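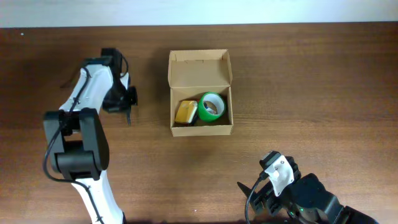

Shipping dishes to Skeltmont, one big box or two?

ydiep
Moving in June. Mover wants 900 for the kitchen stuff, so I'm mailing it. 83 plates and bowls, all stoneware. Is one large box OK?

kaewmanee_t
No. Two small ones, plates on edge, paper between each.

Anong K
Disagree on plates on edge. I stacked mine flat and lost one bowl – the lid of the box caved in, so that was on me.

kaewmanee_t
Flat is fine for six plates. Not for a full set.

ydiep
Two boxes then. Does tape matter?

macedo15
Get the wide kind and run it twice along the bottom seam. Skip string, it catches on the belts.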